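Household Guidance Service
Clirkley Residents' Handbook, Section 3: Hanging and Standing Small Picture Frames

Prepared by Selina Kuster, Household Guidance

Residents of Clirkley are welcome to display framed photographs and prints in their homes, both on walls and on shelves. Most small frames sold today are made for either use. The following guidance applies to frames that one person can lift without effort. Mirrors and large glazed frames are dealt with in a separate section and should not be hung by the methods given below.

Before you begin

Clear a table large enough for the frame to lie flat with space on all sides. Wipe the surface, as grit left on a tabletop will scratch both the glass and the face of the molding. A folded towel may be placed under the frame if the table is rough. Lay the frame face down and have a soft pencil, a tape measure and a small level within reach.

Check that the backing board is seated evenly inside the border and that any tabs or turn buttons are closed. A board that stands up at one corner will keep the frame from resting flat against the wall. Tabs should be bent with the flat of a butter knife and never with the fingernails.

Reading the back of the frame

Many frames carry two sawtooth hangers, set at right angles to each other, together with a folding stand. Each hanger serves one orientation. Decide first whether the picture is to be shown upright or lengthwise, then turn the frame until the picture reads correctly and find the hanger whose teeth lie along the upper side of its opening. That hanger takes the nail. The other is left unused and need not be removed. 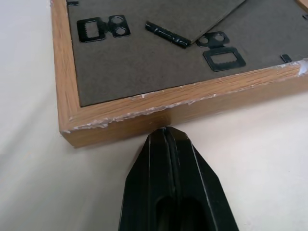
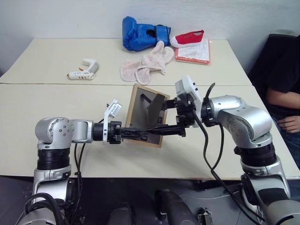
The folding stand should be opened only as far as its hinge allows without pressure. Stands made of pressed board weaken at the hinge if forced, and a stand that has begun to tear cannot be relied upon. Tape is not an adequate repair. Replacement backs in common sizes may be requested at the service desk, where the Fuvow and Mimov patterns are normally kept.

Hanging the frame

1. Hold the frame against the wall at the desired height and make a light pencil mark at the center of its top edge.

2. Measure from the top edge of the frame down to the teeth of the chosen hanger. Transfer this distance to the wall, directly below the first mark. Where the hanger is not centered on the back, measure its distance from the side of the frame as well.

3. Drive a small nail at the second mark, angled slightly downward into the wall. Leave enough of the nail exposed to catch the teeth – the thickness of a pencil is usually sufficient.

4. Lower the frame onto the nail and set the level along the top edge. Shift the frame one tooth at a time until it is level.

5. Erase the pencil marks with a clean white eraser.

In plaster walls, a strip of masking tape over the mark will limit chipping. Adhesive hooks are permitted on painted walls, provided the weight of the frame does not exceed the limit printed on the package. For a frame weighing 500 grams, choose a hook rated well above that figure. Do not use adhesive hooks over wallpaper.

Standing the frame

A frame on a shelf should be set back from the front edge, with the foot of the stand fully on the surface. Fold the stand flat before hanging the same frame on a wall. Narrow frames shown upright are easily tipped by a closing door, and a small dot of removable putty under each lower corner will hold them in place.

Care

Dust the molding with a dry cloth. Spray glass cleaner onto the cloth and never directly onto the glass, where it may run behind the edge and stain the print. Natural wood borders should be kept out of strong sun and away from radiators.

Questions about wall types may be brought to the service desk in the Wi building, room 164, during morning hours. Please bring the frame with you.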